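The left finger stopped coming back

I said last time that I would write up the tableware sessions, and I was going to make it a post about how many bowls you can nest before the gripper gets confused. Then the left finger quit on me, so this is about that.

Short version for anyone who landed here from a search: a fastener on the finger linkage had worked itself partway out, the finger started dragging, and the width reading went on telling me everything was fine. I lost most of a batch of recordings before I caught it. My thumb also got pinched, which was my own fault and I will get to it.

For people who are new to the blog, I record handling tasks with hand-held grippers. I hold the thing, squeeze the handle, pick up an object, put it somewhere else, and the log gets turned into training data for an arm that lives in a different building. The project is called Tetero and I do my share of it from home. The target for this batch was 300 episodes of household metal and ceramic: bowls, plates, lids, small round things.

The first objects were easy. I laid the orange blanket flat and worked through round metal pieces by themselves, one per episode, because a single shiny object on cloth is a good check that the fingers are closing evenly. If one side arrives early, the object slides toward the other side before it is held. On cloth it doesn't slide very far, and I now think that hid the problem from me for a while.
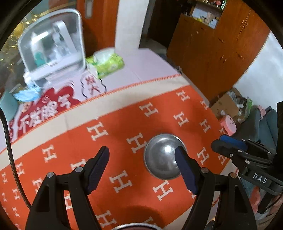 I keep a paper notebook next to me for this sort of work, and the first odd entry in it says "left a bit lazy?" with the question mark. I had released a piece and felt the left finger open late. It did open. I squeezed and released a few times in the air, it looked normal, and I carried on. That was early afternoon.

The second entry is from maybe an hour later and says "handle stiff." I put that down to my hand being tired. Doing this for a few hours makes your forearm ache and everything feels stiff by then. I took a break, drank some water, came back, and it was still stiff. I carried on again. I'm not proud of that part.

What finally stopped me was a drop. I had picked up a small metal bowl, lifted it a few inches, and it rolled out of the grip to the left. No damage, it landed on cloth. But when I looked at the log for that episode, the width curve was completely smooth. According to the file, both fingers had closed to the right distance and held there until I let go. The bowl had clearly been on its way down while the file said it was being held.

The reason is simple once you know how the width is measured. On this unit the sensor reads the drive side, close to the handle. It doesn't read the fingertips. The software assumes the linkage between them is rigid and that left and right mirror each other. When a joint gets sloppy on one side, the sensor has no way to see it. The right finger was doing its job, the left was trailing by a few millimeters, and the number in the file was a kind of polite guess.

What was wrong with it

I took the gripper over to the desk and put it under a lamp. There are round screw heads along each finger. I had looked at them plenty of times without really checking them. One on the left side was standing proud, enough to catch with a fingernail. The screw had backed out far enough that the joint could tilt, and when the joint tilted, the finger rubbed against its neighbor part and dragged. There was a dull line worn into the black finish where it had been rubbing, so it had been going on for longer than one afternoon.

I asked Gallell about it, which is the shop that assembled the fingers, and they wrote back that this joint is supposed to have threadlocker on it. I couldn't see any on mine when I pulled the screw. It may have been missed or it may have worn away. They didn't argue and they are sending a spare set of hardware, so no complaint there.

I put it back with a small drop of medium threadlocker, tightened it until the play was gone, and backed off slightly so the joint could still turn freely. Too tight is its own problem on these. I had it too tight the first time and the finger wouldn't return at all. Then I left it overnight to cure.

The thumb

While I was trying to find the rub, I held the gripper upside down in my left hand and squeezed the handle with my right, watching the joint. My left thumb was resting on the linkage. The finger hung up, I squeezed harder, and it let go all at once. It caught the pad of my thumb between two of the moving pieces.

It wasn't serious. There was a blood blister and some swearing. But there is a spring in there and a lever ratio that works in favor of whoever is on the handle, and I was on both ends of it. The setup guide from Galdale, who lend us the kit, has a line about keeping fingers clear of the linkage while the handle is being operated. I had read it. I think I took it to be about other people standing nearby.

The new rule at my place is that the gripper gets clamped to the desk for any inspection, and the handle gets moved by one hand with the other hand in my lap. If I need to feel for play in a joint, the handle is released first.

What happened to the recordings

I went back through the batch trying to find where the good data stopped. This took longer than the repair. The width numbers were useless for it, so I had to go by the video and watch how the fingertips met each object. In a healthy episode both pads touch at nearly the same moment. In the bad ones the right pad touches first and the object gets nudged over before the left shows up.

The nudge is small. On heavy things it is close to invisible because the object doesn't move. On light things you can see it if you step through slowly. I marked an episode as bad if I could see any nudge at all, and marked everything after my "lazy" note as suspect even when it looked clean.

I asked on the project channel whether a lopsided grasp really matters if the object gets picked up in the end. The answer from the Ambrose side, where the training happens, was that it does, because the model gets told a width that didn't happen at the fingertips. They would sooner have fewer episodes. So all of the suspect ones went in a separate folder with a note, and I started again on the dishes.

For the redo I set out the mixed tableware on the round table: a paper plate, the ceramic dish, the flat green plate, the big steel bowl, the stack, and the little coppery one. It's a better test than I had before. The paper plate flexes if the grip is uneven, so you find out right away. The flat plate has hardly any edge to get hold of, and a late finger skates over it. I ran those two first on purpose. If I had started the original session with them, I'd have caught this before lunch.

So far the redo has been fine. The return is quick on both sides and the handle feels light again, which makes me realize how long it had been getting heavier. I have the older unit on the shelf as a backup and I've been through its screws too. One was a little soft. I did that one with threadlocker as well.

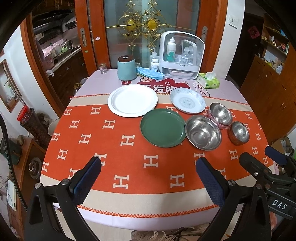 The check I do now

I do this before every session and again after any drop or knock. It adds a few minutes.

Handle released, wiggle each fingertip side to side. A tiny bit of movement is normal. If left and right feel different, stop there.

Run a fingernail over every screw head on both fingers. None of them should catch.

Close slowly on a strip of folded paper held upright at the midline. Both pads should reach it together. If the paper leans, one side is late.

Close and release ten times, listening. Mine made a faint scraping noise when it was rubbing, and I had been hearing it all afternoon with music on.

Measure the gap between the pads with calipers at two openings and compare it with what the software reports. I write both numbers in the notebook. If they drift apart over a week I want to see that on paper.

Record one throwaway episode with the paper plate and watch it back before doing anything else.

Still open

I've asked whether the software could flag uneven contact from the video, and that is being looked at, with no promises. A second sensor out near the fingertips would be the proper fix, but it would add a cable and weight to a part that already feels front-heavy after an hour.

I also don't know how far back the wear goes. The batch I turned in during March was done with the same left finger. I've spot-checked it and haven't found a nudge yet, but I have only been through the heavy objects, and those are the ones that wouldn't show it. The light ones are next. If I find any, I'll pull them and say so in the comments under this post.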